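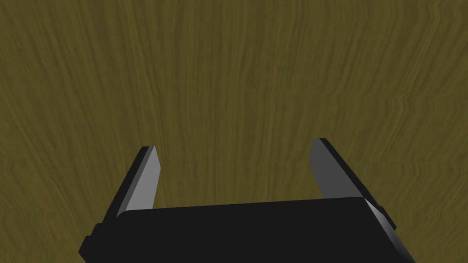
Week 4 handout: Reading a floor plan like a historian

Okay, picking up where we stopped in October. I promised you I'd stop talking about roofs, and I mostly will. This week is interiors, and mainly the question I get every single year: how do we know what a room was for when all that's left is the plan?

Short version: we guess, and then we check the guess against other stuff. Long version is the next two pages.

Start with the Murken farmhouse, since you already have the drawing in your packet. Look at the big room by the entrance. The first survey calls it a parlor. I don't buy it. It has the only hearth, it opens straight onto the yard, and the door is wide enough for a cart. To me that's a work room, and people probably ate in there too (and slept there in a bad winter, I'd bet).

Now put Ginholm next to it. Same size, same hearth, but the door has moved around to the side and there's a little lobby in front. What changed? Somebody wanted to keep the draft out, sure, but they also wanted a say in who walked in. Lobbies are my favorite thing in this whole course, fair warning! 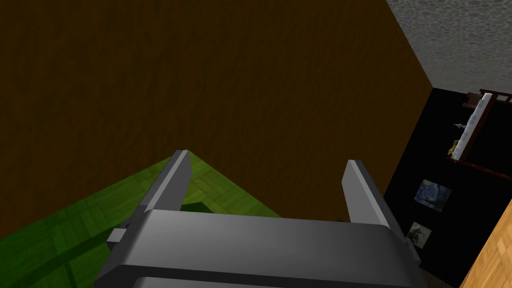
Reading time: 2 minutes for this part, 15 if you do the exercise

Floors and built-ins are where plans let you down. A plan gives you walls and openings. It almost never tells you if a floor was laid in a pattern, or if a tall cupboard was doing the job of a wall. For that you need inventories, repair bills, or a very lucky letter. The Wemholm inventory lists a press "standing across the room," and once you read that line the odd gap on the plan makes sense. Two rooms, one plan, no wall.

Exercise: take the Wemholm plan, cover up the labels, and write your own. Then read the inventory and fix what you got wrong. Use pencil. I got the pantry wrong twice.

For next time, read Grímsdóttir, chapter 2, and skim the appendix. It's 40 pages but half of it is tables. Skip the part on stairs, we'll do that together.

The short paper is worth 20 percent and it's due November 28, 2012. Please staple it. If you want to write about a house that isn't in the packet, come ask me first, I'll most likely say yes.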